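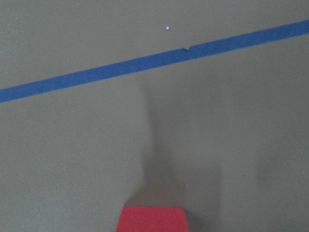 Unit 2. Marking a work surface with tape

In this unit we work with painter's tape as a tool for marking, and we leave paint for April. Many students believe that putting a straight line of tape on a table needs no explanation, and then they spend half of the session correcting it. A line has to be straight, it has to lie flat, and it has to be where the plan says. Look at the upper edge of the blue strip, a little right of the middle, where there is a small V-shaped nick and a bit of the gray shows through. The part to the right of it seems to sit slightly higher than the part to the left. It may be a joint of two pieces or a tear pressed down again, and for our purpose both cases are treated the same: when you measure from a line like this, do not put the ruler at the nick. Take the measure a hand's width away from it, on the clean edge, and write in your sheet which side you used.

2.1 Before the tape

Wipe the surface with a cloth that is only a little damp and let it dry completely. Dust is the most frequent reason for a lifted edge. Pass your palm over the whole length of the future line, slowly, because fingers find small grains that the eyes do not find. A speck which stays next to the tape is not a problem for the line. A speck under the tape makes a small hill, and the edge will open there first.

On a matte surface, light from one side is very useful. Put the lamp low and to the left if you are right-handed. Please remember that one half of the table will then look darker, and that the same blue will look more dull in one place and more bright in another. Every year somebody asks me for a new roll for this reason. The roll is fine.

2.2 Laying the strip

Mark the two ends with a soft pencil, one short stroke each. Fix the beginning of the tape at the first stroke with your thumb. Pull out the full length that you need plus one palm, hold it in the air with light tension, and look along it with one eye closed until the edge meets the second stroke. Then lower it in one movement. Press from the middle to the ends.

Do not lay the tape in short steps while you unroll it. The result is a curve, small but visible when you put the steel ruler beside it.

Do not stretch the tape hard. It will go back during the night and the ends will move.

A diagonal line is more difficult than a line parallel to the table edge, as there is nothing near it to compare with. For diagonals we always work in pairs: one person holds the roll and the other looks.

2.3 Joining two pieces

If the roll ends before the line does, you have two choices. The overlap is quick: put the new piece over the old one, some 16 mm, and cut nothing. It is strong, but it makes a step that you feel with the finger. The butt joint is cleaner: lay the new piece over the old one, cut through both layers with a sharp blade against the square, remove the two small remains, and press. On a painted board use the overlap only, the blade leaves a mark in the paint and the shop at Clelow charges us for the board.

In both cases the upper edges must continue in one line. Check this with the ruler before you press. After pressing, the correction usually tears the edge, and then you have a nick which was not there before.

2.4 Placing objects by the line

The line is a reference, so the blocks from the Sasau set are placed in relation to it and not to the table edge. Measure from the nearer edge of the tape, always at a right angle to the tape. With a diagonal line this is the most common error in the reports. Of 38 sheets from the last group, a good part had the distance measured straight up the table, so the number was too large.

2.5 Removing

Pull back over itself, low and slow. Pulling straight up takes small pieces of the surface with it, especially if the tape stayed more than two weeks.

Exercise for the next meeting

Lay one diagonal of 891 mm with a single overlap joint. Place one block at a free distance from it. Exchange tables with another pair and measure their distance without asking them. Write both values, and draw the joint in its true position.

Sheets go in the tray with the label Nina, next to the door of the Vuvus room. Rolls and blades are signed out with me.

Jhonatan Muñoz
30 September 2019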